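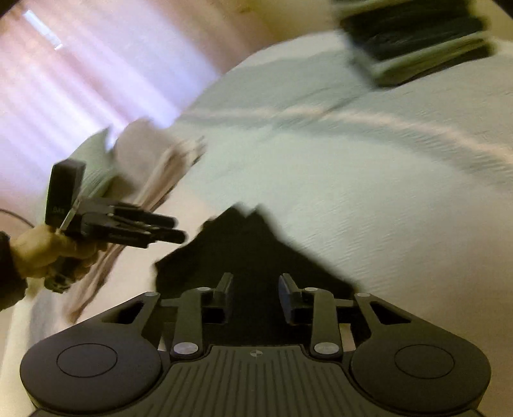

Oktober, 21:40 Uhr. Feuchteprotokoll Schlafzimmer, Nordwand. Hygrometer Zandik zeigt an der Innenecke 2 Prozentpunkte mehr als das Gerät in Raummitte. Beide Fühler vorher nebeneinander abgeglichen, Abweichung vernachlässigbar. Lüfter Guldale läuft auf Stufe 2, Filter gereinigt. Seit Beginn der Heizperiode über 600 Messwerte im Logger, davon 106 oberhalb der von mir gesetzten Schwelle. Die meisten liegen zwischen vier und sechs Uhr morgens, also vor dem ersten Stoßlüften.

Wandaufbau noch einmal durchgerechnet. Die Wärmebrücke am Deckenauflager erklärt einen Teil des Effekts, den Rest vermutlich die geringe Luftbewegung hinter dem Schrank. Schrank morgen von der Wand abrücken, danach den Fühler unverändert lassen.

Kleidung bleibt vorerst auf dem Bett, bis der Schrank steht.
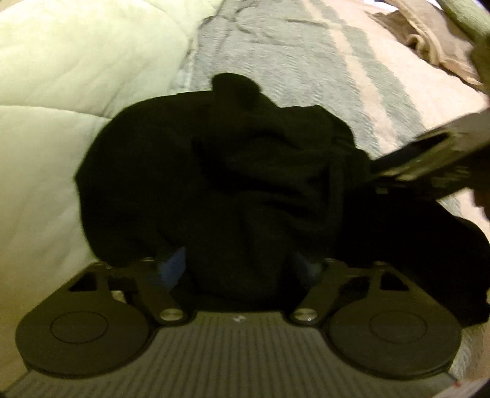
Wysocka schrieb am Abend zurück, die Schwelle sei zu niedrig angesetzt, maßgeblich sei die Oberflächentemperatur der Ecke und die relative Raumluftfeuchte sage allein wenig aus. Ist korrekt. Kontaktfühler von Canville bestellt, Lieferzeit unklar. Bis dahin Logger im alten Intervall weiterlaufen lassen, Lüfter nachts nicht verstellen. Batterie des zweiten Hygrometers prüfen.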